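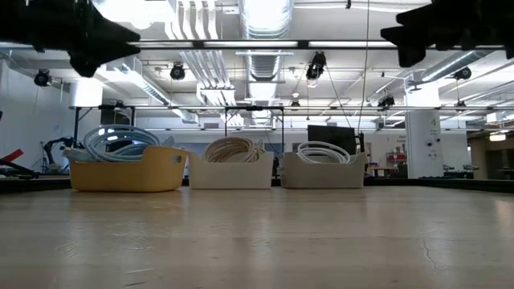

Week 4 bench: three bins, three coils, two grippers.

Notes for Week 4: House Rules for Two-Arm Cable Work

Hi all. These are my notes from the lecture, cleaned up a bit, plus the parts I skipped when we ran over. Please read them before your first bench slot. If anything disagrees with the sheet Tahmineh Mahmoudi handed out in September, go with this one and tell me, so I can fix the other.

Why start with cable?

I get asked this every term, usually by someone who wanted to stack blocks. Blocks are polite. You grab one, it stays the shape it was, and your plan from ten seconds ago is still good. A coil of cable changes shape the moment you touch it, it hooks on things, and it can drag its own bin across the table if you pull from the wrong place. So you need good habits early, and I'd much sooner you pick them up here than on the Clalter project in spring.

Three kinds of rules

When I say "rule" in this course I could mean one of three things, and people mix them up in their reports all the time. There's the law, which you follow and don't get a vote on. There are published standards, written by people who argued over every word. For us the ones to know by name are ISO 10218, on industrial robots, and ISO/TS 15066, on robots sharing space with people. And then there are house rules, the ones we made up ourselves after something annoyed us. Most of what follows is house rules. Don't cite them as standards! I had a report last year that credited our bin spacing to ISO, and I laughed, and then I took points off.

Setting up the table

Leave a gap between bins. It doesn't have to be big, and the ones in the photo are fairly narrow, but there has to be one. If two bins touch, a nudge to one moves both, and now you have two wrong positions to sort out.

One coil to a bin, one color of coil to a bin. The tan one and the white one are easy to tell apart on a good day, and much less so when the loops are tangled together and your camera is looking into a bright light. While we're on that, look at the reflections on the tabletop. It's a shiny surface and it gives back the lights and the bins too. Check your view from the table before you blame your detection code. Firouzeh Kermani spent most of an afternoon on this and would like you to learn from it.

Look at what stands above the rim. The loops are higher than the bin in all three, so the height of the bin is no use at all as your safe travel height. Measure from the top of the tallest loop, then add your margin. Our margin is 10 centimeters for the first pass. You can argue me down later if you bring logs.

Before the arms move

Start with both grippers up and apart, touching nothing. I want that to be a position you saved and named, so that anyone on your team can call it up. "Roughly up there" doesn't count.

Say out loud that you're about to move. Yes, it feels silly, and yes, you'll still be doing it in week 12. The person with the stop button answers, and then you go. If they don't answer, you don't go.

Nobody's hands are over the table while the arms are powered. If a coil slumps and you want to fix it, stop, wait for the stop to be confirmed, then reach in. Behrouz Mazandarani keeps the key on his side of the room, and he will walk over and take your slot away. He's very nice about it, but he does it.

While you're picking

Close on one or two loops near the top and lift slowly. Don't try to take the whole coil in one bite. Where there's a tied or bunched section, like on the tan coil, work out before you lift whether you want to hold it or stay clear of it — both can be fine, but write down which one you chose.

If both arms are on the same coil, one leads and one follows. Decide that on paper first. Two leaders is a tug-of-war, and the cable loses.

What goes in your log

Bin color, which coil, which arm led, start position name, and what happened in plain words. "Failed" is not plain words. "Loop slipped off left finger on the way up" is great. Put in the bad runs too, please. I read those first.

Azadeh Parsa has the log template and the bench sign-up. Teams of three, and slots are an hour including setup, so come with your plan already written.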